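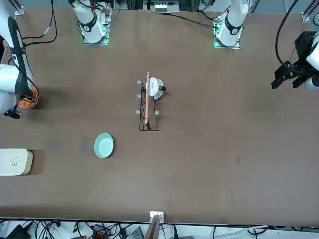
Trestent notebook, April, Skamberg bench
Scooping task, controller and replay tooling

Started at 9:40. Goal for the day is to find out why the spoon path drifts low at the end of the scoop when both arms are enabled. With one arm enabled the replay is fine. With two, the right arm's commanded wrist height lags, and it gets worse the longer the episode runs.

First suspect was the planner, so I replayed episode 447 with the planner bypassed and the joint targets read straight from the log. Same lag. So it's downstream, in the Uniyal driver or in how we feed it.

Printed timestamps at both ends of the queue. The two arms share one send thread, left first, then right. When the left write blocks, the right target goes out stale by up to 14 ms. Splitting into two threads took an hour, mostly spent on the shutdown path, which used to assume a single handle. Remember that the stop call has to go to both before either join.

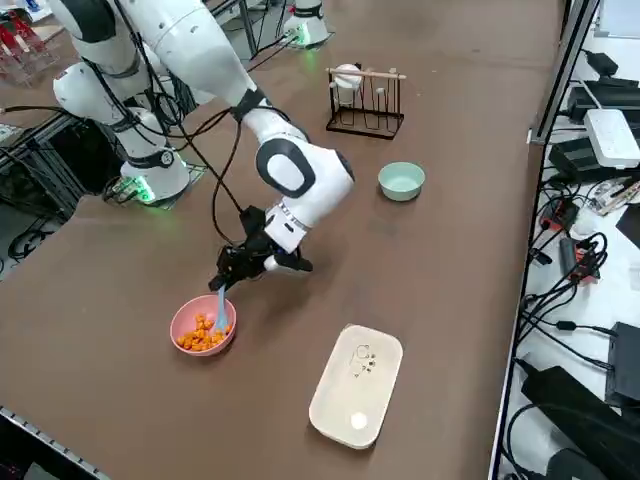

Last modified: April, 16:20

Scoop poses next. The bowl is pink and the pieces in it are orange, and the color mask separates those two poorly under the ceiling lights. I had been masking in RGB with hand-set limits. Moved it to hue plus saturation and the blob stopped bleeding into the rim. The spoon is light blue and was never a problem.

Wrist camera: the extrinsics file on this machine was the old one. Skutotetti loads whatever it finds first in the config path and doesn't say which. Added a log line with the full path and the file hash at startup. 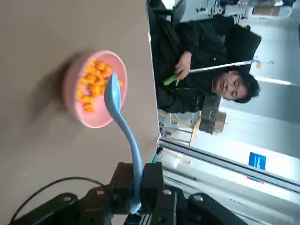

With the right file loaded, the projected bowl center landed 3 mm from the head camera's estimate, good enough for the approach. I still don't trust the depth inside the bowl – the mask gives a top surface and the fit wants a plane. Left it as a plane for now.

Ran 25 replays after the thread split. Lag on the right arm is flat over the whole episode. Two runs stopped on the torque limit at the lowest point of the scoop, so the height offset needs to come up a little. I'd like to make it a parameter in the task file; at the moment it's hard-coded in two places.

Pushed the branch and asked for comments.

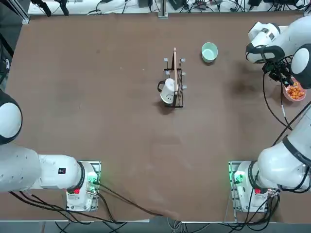

Comment on the branch: two send threads will fix the stale target, but now the arms have no common clock. For scooping that's fine. For anything where both grippers hold the same object you'll want one tick that wakes both threads, or the logs won't line up when you train on them.

Fair point. Put a shared tick on the list, after the height offset. Old send loop stays behind a flag until then.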